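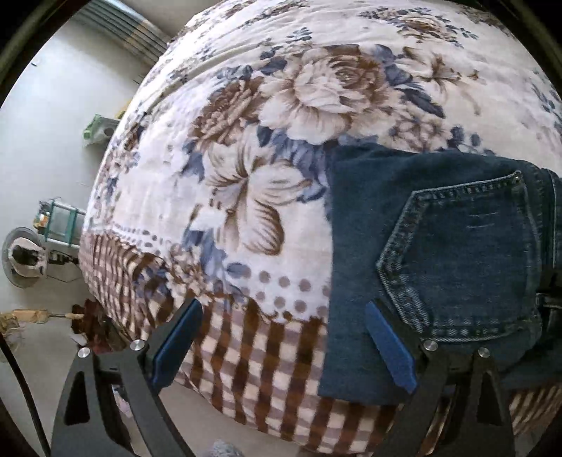

3.2 Folding surfaces and printed textiles

In most household guides the folding of clothes is explained on a table. In the homes of our study the table was seldom used for this. Of the 135 households that kept a laundry diary for the Gralbridge study, 92 folded on a bed for at least half of their entries, and the others used a sofa, an ironing board or their own knees. We therefore treat the bed as a working surface, and we describe in this section what it does to the work.

A bed differs from a table in two points. First, it is soft, so a sleeve or a trouser leg cannot be pressed flat with one movement of the hand. The person presses, and the mattress gives way and comes back. Second, it is already covered with cloth. The garment lies on another textile, which has its own friction and its own wrinkles, and quite often its own pattern.

The pattern was not a part of our first coding plan. We added it after the pilot, when two coders disagreed many times on where a light blouse ended and the bed cover started. For plain covers the coders agreed almost always. For covers with large flowers, agreement on the outline of the garment was clearly lower, with one exception: dark denim. Jeans remained easy to outline on every cover in the collection, and we use them in the following as the reference garment.

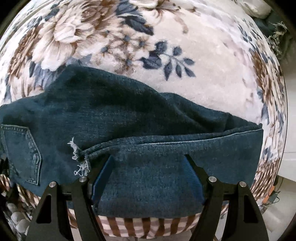 Page last modified: October, revision 4

Figure 3. Dark jeans on a floral bed covering, with a back pocket at the left and a frayed tear beside it. The long line of lighter stitching was used as a guide line in the coding.

Figure 3 gives a typical case of the reference garment. The ground of the covering is pale, the roses are beige and brown, and the indigo of the denim is darker than most of what surrounds it. The navy leaves of the print come nearer to the color of the cloth, and this is the one place where a coder may hesitate. We asked the coders to follow the stitching in such cases and to ignore the color.

The tear deserves a remark of its own. In the Athumani coding scheme, which we took over with small changes, damage is recorded only as present or absent. We found this too simple for jeans. A tear with loose threads changes how people fold: in the diaries many persons wrote that they turn the torn side to the inside, so that the threads do not catch on the next piece in the pile. Other persons wrote the opposite, that they leave the tear outside in order to remember the mending. We therefore added a third value, "damage, considered in folding", and it was given to 900 of the 3000 folding events.

3.3 Number of folds

For each event we noted how many times the garment was folded and in which direction. The most usual way for jeans was one fold along the length, leg on leg, and then two folds across. It appeared in 1557 events. Folding in three across was preferred by households with deep drawers of the Gesteck type, and rolling was nearly absent, except before travel.

The softness of the surface had a small effect on these numbers. On a bed, the first fold across was often made in the air, with the garment held by the waistband and by the hems, and only the last fold was made on the bed itself. On the ironing board all folds were made on the surface. We think this is a habit that comes from the mattress - the participants themselves did not mention it in the diaries, and when we asked they were surprised.

Wrinkles in the bed cover were coded separately, on the Roline scale from zero to four. Long diagonal wrinkles were scored as two, whether or not they reached the garment. We found no relation between this score and the number of folds. There was a weak relation with the time per garment, but it disappeared when households with small children were left out, and we do not discuss it further.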